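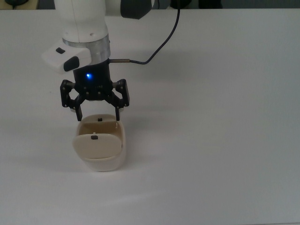

A year without the car

2019-01-04
Posted by Theda Hinrichs
Print | E-mail

I sold the car a year ago this week. A few people have asked me to write down how it went, mostly people who are thinking of doing the same thing and want to know what the winter is like. The winter is all right. I'll get to it.

The car was a station wagon and it was thirteen years old. It had failed its inspection on the rear brakes and a rusted brake line, and the garage wanted more for the work than I had paid for my last three repairs together. I told them to wait and went home and looked at my folder of receipts. I had been driving to work four days a week, to the grocery store on the fifth, and hardly anywhere else. The rest of the time it sat under the linden tree and got sap on it. A man from Vamholm bought it as it was and took it away on a trailer.

I live in Lundau, on the hill side, and I work in the records office at the county building, which is down by the river. By car it was a short trip, plus however long it took to park. By bus it is 40 minutes, because the bus goes out past the hospital first and then comes back. I could walk it in 50. I knew this before I sold the car, since I had tried both in the fall, but trying something twice in nice weather doesn't tell you much.

For the first two months I took the bus both ways. The morning bus is fine. It is never full where I get on, and it's warm, and I read eleven library books between January and March, which is more than I had read the whole year before. The evening bus is worse. It leaves from the stop across from the county building four minutes after I finish, and if I miss it the next one is a half hour later. I have run for it in boots more often than I'd like. There is a driver who will wait if he sees you coming and another who won't, and I don't blame the second one, he has a schedule.

In March I started walking home. It is uphill, but I found a way that goes along the old tannery wall and up the steps behind the school, and that cuts out the worst stretch of road. I am not a fast walker. I used to get home from work and sit in a chair for an hour before I could think about supper, and I notice I don't do that now. I haven't lost weight, in case anyone is wondering. My knees were sore until May and then they stopped.

Groceries were what I worried about most. When I had the car I did one big shop at the supermarket outside town and filled the back. Now I go to El Fassi on Bridge Street two or three times a week on the way home and buy what I can carry. It costs more per item for some things (coffee, paper towels, cheese) and less for others (onions, lentils, olives, anything green). I throw out much less. I used to find a cucumber at the back of the drawer every couple of weeks and that hasn't happened in a long time. They also know me there now and will set aside a loaf if I ask the day before.

Heavy things are still a nuisance. Flour, potatoes, laundry detergent, cat litter. I tried a two-wheeled shopping cart, the kind with a fabric bag, and it was good on the flat and terrible on the steps. One wheel came off in April on the way up from the school, and I carried the whole thing home in my arms with a bag of potatoes inside it. The replacement has bigger wheels and a metal axle. Cat litter I have delivered, along with the detergent, every second month. I know a delivery van isn't the same as no van. I'm not claiming to be saving the planet.

In June I bought a bicycle. I hadn't owned one since I was in school. I went to Erham, the shop by the station, and told them I wanted something with low gears that I could get on and off in a skirt. They sold me a used one, dark green, with a rack and a chain guard. I paid extra for better lights. It took me a few weeks to be comfortable with traffic, and I still get off and push at the roundabout by the fire station. With the bicycle I can be at work in under twenty minutes, since it is nearly all downhill in that direction. Going home I push it up the steep part. I've been passed by children while doing this.

Things I learned about the bicycle, for anyone starting from the same place I did:

Panniers are better than a basket. A basket with anything heavy in it makes the front wheel swing around when you stop.

Buy the pump that stands on the floor. The little one that clips to the frame is for emergencies and will make you hate pumping tires.

Oil the chain more than you think. I didn't in the summer and had to have it replaced in September.

Rain pants look foolish and you will wear them anyway.

The money is what everyone asks about, so here it is. I kept every bus ticket, and I wrote down the bicycle, the pants, both shopping carts, the delivery fees, four taxi rides and the one rental car. Against that I put what I spent on the car in its last full year: insurance, tax, fuel, the inspection, the winter tires being put on and taken off, a battery, and parking. I left out what I got for selling it, because that happens only once, and I left out the brake repair because I never paid for it. The difference is 1,713 in my favor. Next year it should be more, as I won't be buying another bicycle. If I had needed a newer car the difference would have been a lot bigger, but I don't like counting money I wouldn't have spent.

The rental car was for my cousin's wedding. It was in a village with no train and a bus that stops running in the early afternoon. I rented for two days. It was strange to drive again after eight months. I'd forgotten how loud it is inside, and I stalled it in the rental lot with the man watching. I was glad to have it at midnight, though, when everybody else was trying to work out who could take whom.

The taxis were for the vet, twice each way. The cat is fine. It was a tooth.

Now the bad parts. I see my friend in Vamholm less. With the car I used to go over for supper on short notice, and now it has to be planned, since the last train back is early. She comes to me more than she did, but it isn't even, and we have both noticed it. I've stayed on her couch a few times. Neither of us is at an age where a couch is a pleasure.

I also gave up my choir. Rehearsals ended at half past nine in a church hall on the far side of the river, and after the third time standing in the dark at that bus stop I stopped going. Two people offered me rides and I accepted for a while. I didn't like being the person who always needs a ride. I may go back in spring when the evenings are lighter and I can take the bicycle.

And it's harder to be spontaneous in general. If the hardware store on the bypass has something I need, I either order it or go without, and quite often I go without and find I didn't need it. I count that as a good thing most of the time. It wasn't a good thing when the toilet valve went.

About the winter, as promised. The real cold is no trouble if you have a decent coat and a hat that covers the ears. Ice is trouble. I bought the rubber things with studs that stretch over your shoes, and they work well outside and are dangerous on the tile floor at the county building, so take them off at the door. Slush is the worst of all. It gets over the top of any boot I own. On slush days I take the bus both ways and don't feel bad about it. The bicycle stays in the cellar from the first snow. I hung it on a hook, and that took me an entire afternoon because the wall is brick and I had the wrong drill bit.

The spot under the linden tree is still mine, as it comes with the apartment. The downstairs neighbors' son parks there when he visits. I asked the building manager whether I could give it up and pay less, and was told that the rent doesn't work that way. I asked again in the fall and got the same letter with a different date on it.

Would I do it again? Yes, but I live on a bus line and have no children at home, and I work regular hours in one place. Somebody on night shifts at the hospital would have a different year. If you are thinking about it, try it in February for a month with the car still parked outside, and keep the keys somewhere annoying. I kept mine in the cellar.

I have renewed the bus pass through the end of the year. The front tire on the bicycle needs replacing, and I want to get to Erham before everyone else brings theirs in for spring.

Print | E-mail
344 shares
6 comments | Leave a comment

Search this blog Go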